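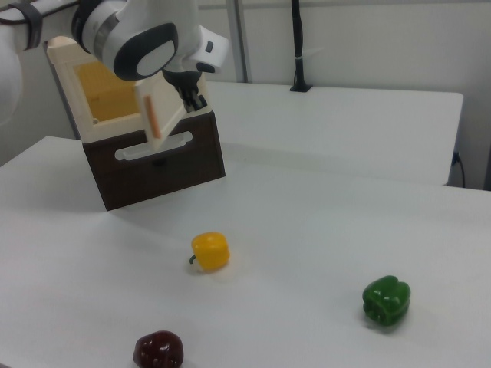
Tikwood Home Storage Fair, Marín hall

Posted Monday, February 12, 2018 | 16 comments | 4 shares

I had promised myself since December that I would get to the Tikwood fair this year, and I'm so glad I finally went, even with the rain and the long line for parking. The hall smelled of coffee and new carpet, and there were nearly 200 stands (my feet can confirm this), most of them selling some way of putting your belongings out of sight.

I started with Halellow, who do small drawers and stacking boxes for desks and sewing rooms. The lady there let me open and close everything for as long as I liked, and we had a lovely chat about buttons and where on earth to keep them. Sistska was two aisles over and much busier. They gave a talk on small kitchens that ran long, and I stayed for the whole thing because I had found a chair! Their advice was to empty one cupboard at a time and live with it that way for a week before you buy anything. I came home and did the spice shelf that same evening.

Lunch was a cheese roll and a very good pear tart. Trays were the big thing in the afternoon, trays with handles especially, and I could have brought home several.
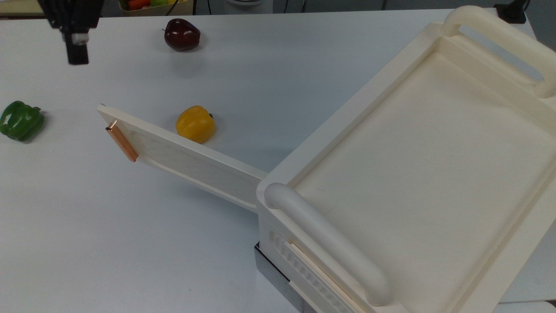 Gaurav Rawat: We went on the Sunday and the Sistska talk was full by 25 past, so get there early. Did you see the secondhand corner by the back doors? Best prices in the place, and the tart was gone by then, sadly.

Karim Chraibi: One cupboard a week sounds about my speed.

We use cookies to remember your visit. OK

Back to top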